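Print this page | E-mail this thread

Jikell Open Day, who else was there?

tomas_fuler
Posted 6/25/21
I visited the open day at Jikell and I want to write my impressions before I forget them. We were six people in my group. Anneli Oksanen guided us through the hall and she was very patient with my questions.

The main demonstration was bin picking. The cell is called Ulia, and it must take out parts that lie in any position, without a tray or fixture. I was expecting the usual bin full of bolts. They prefer to begin with few parts and difficult shapes, long and flat, which I found more interesting. I asked how many picks they have recorded until now and Anneli said 3646.

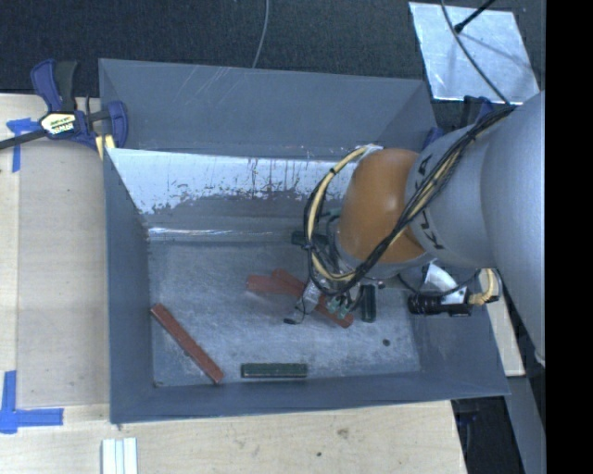

Ngozi Etim wrote to me after the visit that I am too kind to them. In her opinion a few flat parts in a bin say very little about a real factory, where the parts are on top of each other and covered with oil. I understand her point, but I do not fully agree. A flat part on a flat floor gives the fingers almost nothing to hold, and in our shop it is the case we fail most.

palletpal
I was in the afternoon group. Sorry, but I agree with Ngozi. For us the question is cycle time, and when I asked for it I received a long answer with no number inside. We have a KUKA in our packing line too, so the arm is not the news for me. The software is.

tomas_fuler
It is fair. In my group also we did not hear the cycle time. They said only that the next target is 500 picks in one shift without help from a person.

m_arden
500 in a shift is slow!! A student with gloves does that before lunch.

palletpal
Depends on the part. Thin boards I would not give to a student with gloves.

tomas_fuler
Does somebody know if they repeat the open day in November? My colleague from maintenance would like to go.

Reader comments (2)

Rik: Thank you for the report, I could not travel this year.

hanne416: Was the parking still so far from the entrance?

Contact us | Copyright Pal Automation Forum | Back to top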